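Filed under: Grant Reports / Community Buildings

Caselano Reading Rooms: damp and ventilation works
Interim report to the Orier Fund, period ending September

1. Position at the end of the period

Works to the north range are complete apart from decoration. The south range started later than planned and is at first-fix stage. Spending is within the approved budget, with one transfer between headings requested in section 4.

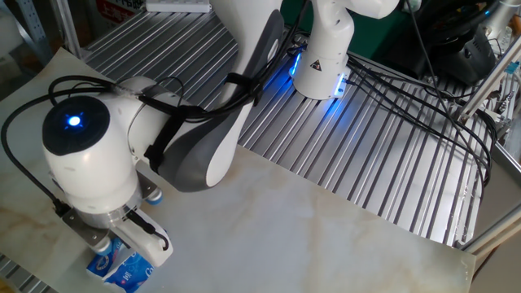
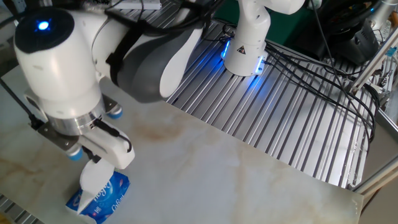
2. Works carried out

Cement render was removed from the north wall to a height of 2 metres and replaced with lime. The old render had trapped moisture against the brick, and salts were present along most of the skirting line. Six airbricks had been blocked during earlier flooring work — all have been cleared and fitted with mesh.

The extract unit specified for the basement store has been replaced by the Grilell model, which fits the existing duct without enlarging the opening. Commissioning was done with the store door shut. It will be repeated with the door open, as that is how the store is used in the mornings.

3. Monitoring

Humidity loggers are in place at 11 points and record every 20 minutes. Two in the stair lobby gave unreliable readings in August and were recalibrated. Their data for that month has been left out of the averages. Relative humidity in the basement store remains above target after heavy rain. The downpipe at the north-east corner discharges close to the wall and is the likely source.

4. Budget

The Yousafzai contract for lime plastering closed at the tendered sum. We ask the Fund to approve a transfer of around £2000 from contingency to drainage, to cover a new gully and a short run of pipe at the north-east corner. No other heading is affected.

5. Next period

— Complete second fix in the south range
— Install the gully, subject to approval
— Decorate the north range in breathable paint once wall readings are stable
— Submit logger data with the final report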